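About Us

Print this page | E-mail this page

Orkar is an independent test laboratory for grippers, arms, cameras and controllers. We were founded by Aslı Gündoğdu, who remains our director, and we work for manufacturers, research groups and buyers who need a fair comparison before they commit to a purchase.

Our gripper program covers hand-held and arm-mounted tools. Each tool is tried on everyday goods in furnished rooms as well as at the bench. Wrapped snacks are a regular part of the work – thin film, crimped ends and odd shapes show differences between finger pads that a steel block does not.
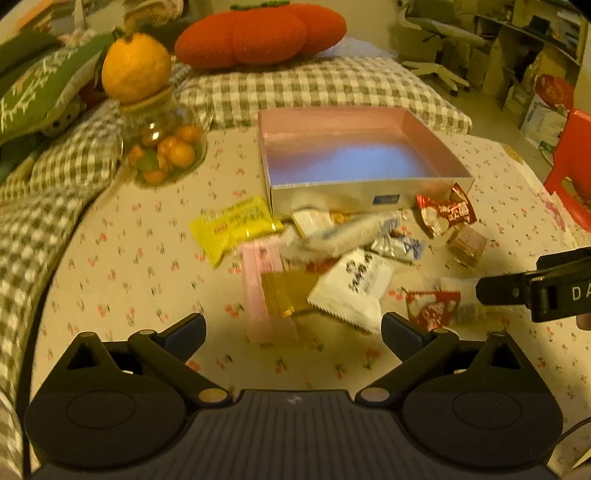
Results are recorded in the same form for every client. A standard comparison runs to 700 grasps per tool and is reviewed by two members of staff before release. Clients receive the full record, including failed attempts.

The Dilex method, our written procedure for comparing finger pads, is revised each February. Camera and controller trials are carried out at our second site, Ersoy, under the Fositero program.

Orkar does not sell equipment and accepts no commission on sales. Visits may be arranged on any Friday by writing to the director's office.

Print this page | E-mail this page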